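Pillowcase

Print this article | E-mail this article
Reading time: 4 minutes

A pillowcase (also pillowslip, or in older household books a pillow-bere) is a removable cloth cover for a pillow, closed on three sides and open, or fastened in some way, on the fourth. It keeps the pillow clean, it is pleasant against the face, and in a plainly furnished bedroom it is very often the one place where a household allows itself a bit of colour.
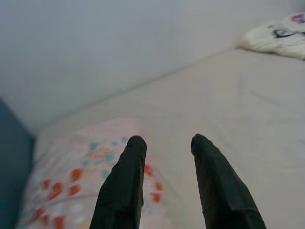
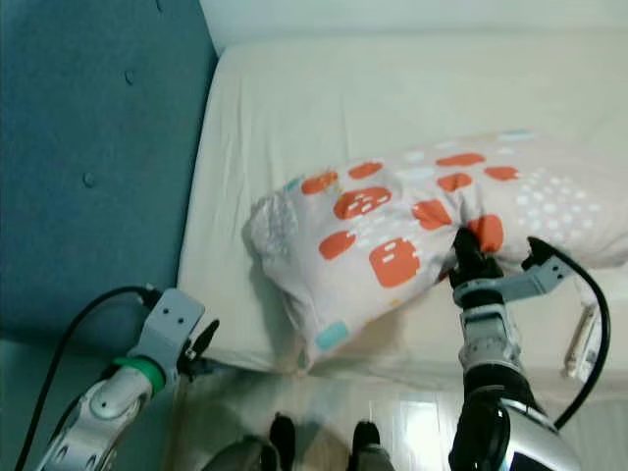 The pillowcase is among the oldest of the ordinary bed linens, and for most of its history it has been the most fussed over, being small enough to decorate in an evening or two and always on show when the bed is made. Plain white was the rule in a great many homes well into the last century, with any ornament kept to the hem. Printed cases came in gradually, and the fashion that followed, of setting a patterned case against a plain sheet, has never really gone away. A pinkish ground scattered with orange-red shapes and little touches of teal looks very cheerful on a pale sheet, and all the more so when the headboard is a teal one and picks up the same colour. Small links of this kind are a pleasure to come across when one is making a bed, even if they happened quite by accident.

Forms and closures

The simplest form is the bag, a tube of cloth sewn across one end and hemmed at the other. The housewife case has a flap inside the open end, under which the pillow is tucked so that it doesn't creep out in the night. The Oxford case has a flat border all the way round, handsome on a made bed but rather a nuisance to iron. Buttons, ties and zips are all found as well. Ties are the prettiest and the most likely to go missing in the wash, usually one at a time.

In her handbook of the linen cupboard, Rosimeire Holanda describes a household inventory drawn up in 1663, in which the pillow-beres are entered separately from the sheets and the good ones are kept in a chest of their own. She takes this as a sign of how highly they were valued, and she may well be right, although the same inventory also gives a line to itself to a cracked jug.

Cloth

Cotton is much the commonest material, either in a plain weave (percale, crisp and cool) or in sateen, which is smoother and has a slight shine. Linen wears for years and softens as it goes. Brushed cotton is kept for the winter in many homes and brought out again with some relief each year, going back on the shelf in March or whenever the first mild nights arrive. Thread count, the number of threads in a square inch of cloth, is printed on most packets, and shoppers often take a figure of 300 as the mark of a good case. The quality of the yarn matters at least as much, and a modest percale in a decent long-fibred cotton will generally outlast a finer-sounding one made of poor stuff.

Printed patterns

Small scattered patterns (spots, sprigs, dashes and the like) are popular for pillowcases for a practical reason – the pillow may be put down any way round and the pattern still looks right. Stripes and large central motifs need more care. Skonis and Grustico both sell ranges built around small repeating shapes, and the Vidholm pattern sheets, much traded among people who like to sew their own, include 12 designs meant for scraps left over from quilting.

Putting on and smoothing

Everyone has a method and most people were taught it by somebody else. The usual one is to turn the case inside out, put both hands in as far as the corners, take hold of the pillow's own corners through the cloth and shake the case down over it. A gentle thump on each side settles the filling. Corners are the part most often neglected, and an unfilled one will bunch into a ruffle however neatly the rest has been pulled. On a made bed the open end is traditionally turned away from the door.

Washing

Pillowcases are commonly changed once a week, or oftener in hot weather. Printed cotton keeps its colour best if it is washed inside out and dried out of strong sun. Folding the case in three lengthwise, and then in half, suits a narrow shelf.

See also: Bolster; Counterpane; Headboard; Lozano hem

Print this article | E-mail this article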